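Ticket 131: Wrist pose drops out on deformable object tasks
Project: Trindow
Component: hand pose labelling
Opened by: Latifa Ghoneim
Assigned to: Amr Younis
Priority: 2
Status: open, fix in review

Summary
Wrist pose from the marker bands goes missing in the paper handling set. Rigid object sets processed with the same build are fine. The policy trained on the paper set closes the left hand early and misses the sheet edge.

Comment, L. Ghoneim
Reran the labeller on 100 episodes from the paper set. Gaps cluster where both hands are off the desk and the stack is being turned. The right wrist loses lock first in most of them. Calibration file is the Pirach one from June, unchanged. I swapped in the Oosthuizen calibration to rule it out and got the same gaps in the same places.

Comment, A. Younis
Looked at the solver log. Detection is good. The tiles are found, then thrown out by the consistency check, which expects every visible tile on a band to agree with a single rigid body. The module below the wrist hangs off the band and doesn't hold a fixed angle to the tiles on top. When the forearm rolls, its marker comes into view, disagrees with the others, and the whole wrist gets rejected for that stretch.

The grip in these episodes is the one that gives trouble: right hand high on the upper edge of the stack, left palm open under the lower edge, tiles along the top of each band and the module's marker below. 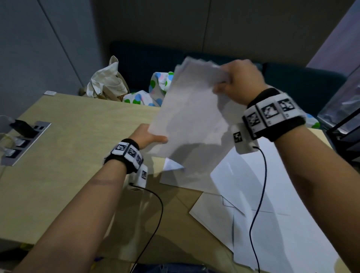 Why not interpolate across the gaps and keep the episodes?
Interpolation holds up for short gaps in slow motion, but these fall on the regrasp, where wrist speed changes most. A smoothed path there teaches the policy a motion that was never performed.

Comment, A. Younis
Patch is on the Brimell branch. The module marker is now solved as a separate body with a loose joint to the band, and a disagreement lowers its weight instead of failing the wrist. The top tiles alone are enough for a pose if at least 2 are readable. Config key is band_joint_mode, default still "rigid" so older sets reproduce.

Comment, L. Ghoneim
Ran the patch on the same episodes, 8th February. The gaps on the roll are closed. What remains is real occlusion, where paper covers the band, and those stretches are flagged correctly. Left wrist has a small jump when the solver hands over from the module to the top tiles. It shows in velocity, hardly at all in position.

Comment, A. Younis
Jump reproduced. The handover has no blending. Will add a short window and rerun. Please don't retrain until that's merged, or the comparison against the old labels will mix both effects.

To do
Blend window at handover (Younis)
Re-export paper set with new labels (Ghoneim)
Retrain with same seed and same split, report missed edge rate against the old run
Check whether the cloth set has the same rejection pattern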